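Filed under: Banks, Complaints, Money

The letter from the bank came in June, two pages, second class. It said they were closing my late aunt's account "following a review" and that the balance would be held until they were satisfied about where it came from. The balance was $3,127. She had earned it hemming pants and taking in dresses, and most of it went in as cash, in small amounts, over many years.

I have been reading about bank compliance since then, mostly because I wanted to know what kind of review ends in a letter like that. I am not a lawyer. I used to keep the books for a small importer called Vinen, so I know what a ledger looks like, and that is the extent of it.

What I found is that banks are required to watch for deposits that don't fit a customer's pattern. Software does the first pass. It raises an alert, a person looks at the alert, and that person decides whether to clear it or send it up. If it goes up, the customer is usually not told why. In many cases the bank is not allowed to say.

I understand the reason for that. If you tell a launderer he has been noticed, he moves the money. But the same silence applies to a seamstress's estate, and it means you are answering a question you haven't been asked. I sent the death certificate. I sent the will. I sent copies of her receipt books, 46 pages of them, with customers' names and what they paid. Each time I got a reply thanking me for my patience.

Radosław Głowacki, who worked in the back office of a lender for years before he retired, read the letters for me. He said the people who clear alerts are measured on how many they close in a day, and when he was doing it his number was 40. A file with a dead customer and a stack of handwritten receipts is slow. It goes to the bottom. He didn't think anyone had decided anything about my aunt. He thought the file was sitting.

He also told me about a company called Detano, which his employer had as a client. Detano bought and sold machine parts, or said it did. It moved large sums every week through an account opened by a firm named Jakubowski, and the paperwork was always perfect. Invoices, bills of lading, everything typed and stamped. The alerts on it were cleared quickly for that reason. He never found out whether there were any parts. The relationship ended when a manager left, and the file went into storage.

I can't check that story and I'm not claiming it proves anything about my aunt's bank. I do think the incentive he described is real. Large clients have someone whose job is to keep them happy. Small ones have a phone number. 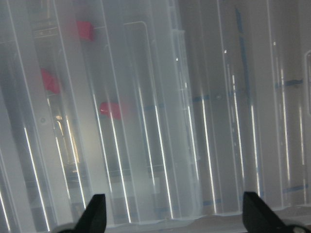 My own phone calls took up most of that summer. The complaints line would tell me the matter was with another team, and the other team did not take calls. It was like standing in front of a wall of frosted ribbed plastic, with bright lines of light down the ridges and only blurred patches of color showing through it. I wrote down the time and the name for every call, which I would suggest to anyone in the same position.

In the end I wrote to the state regulator. The form was short. I attached the letters and a one-page list of dates. The bank released the money 44 days later, with no explanation and no interest. I asked for the interest. I got a check for that too, for less than the cost of the postage I'd used.

If you have an account with regular cash deposits, keep your receipts, and keep them somewhere your family can find them.

Posted March 15, 2021

3 comments

Ákos Kovács
Same thing with my father's account, except his was a fruit stand. Did the regulator contact you directly or did it all go through the bank?

pokesness
I used to work a complaints line (not this bank). We couldn't see the notes from the other team either. Writing down the names does help.

R. in the valley
You should have charged them for the stamps.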